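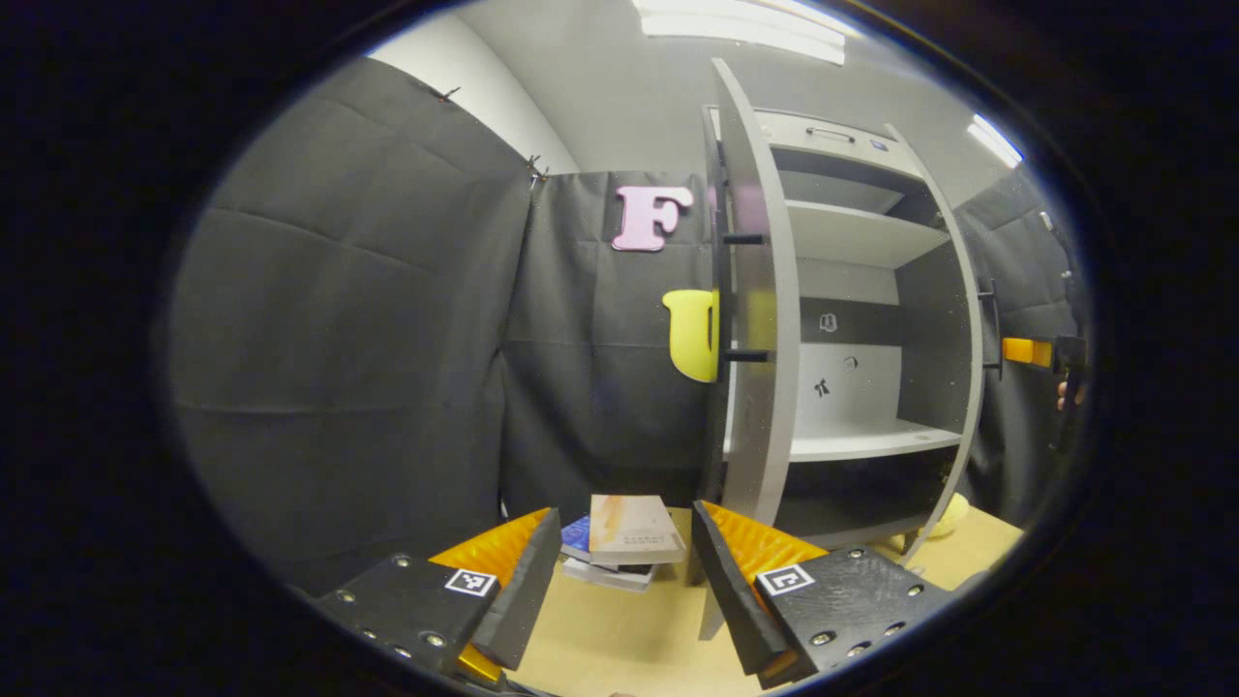
Books stacked on a light wooden tabletop beside a white cabinet with its door open.

Small cabinets are sold by outside dimensions, which tell a buyer little about how many books will fit. The figure that matters is the clear height between shelves, followed by usable depth with the door shut. Anything mounted on the inner face of a door comes out of that depth.

Curved sides complicate the measurement. A shelf that follows a curved panel may be wider at the front than at the back, or the reverse, and a rectangular book will fit only to the narrower line. Radomír Ďurica, who fits out reading corners for the design office Vonus, measures each shelf at two depths and writes down the smaller value. He then cuts a cardboard template and slides it in before any book is moved.

Books of mixed sizes are best stored flat in a cabinet of this type. Put the largest at the base and align the spines on one side. Uneven edges do no harm in a short stack, but they use up width. Ďurica stops at 5 books per stack. Above that, the bottom volume is hard to pull out without lifting the rest, and a worn cover will scuff as it slides.

Older covers need separate handling. A weathered cloth or paper surface sheds fine material onto its neighbor, so it goes on top, where nothing rubs against it. A sheet of plain paper underneath is enough protection. Plastic sleeves trap moisture and should be left off.

Door swing is the last check. A tall curved door needs clear table on the hinge side, and a stack left within its arc will be pushed each time the cabinet is opened. Mark the arc with masking tape, load the lower shelf first, and leave a finger's width above the top book on each shelf. Recheck the fit in June, when humid air can swell paper enough to close a tight gap.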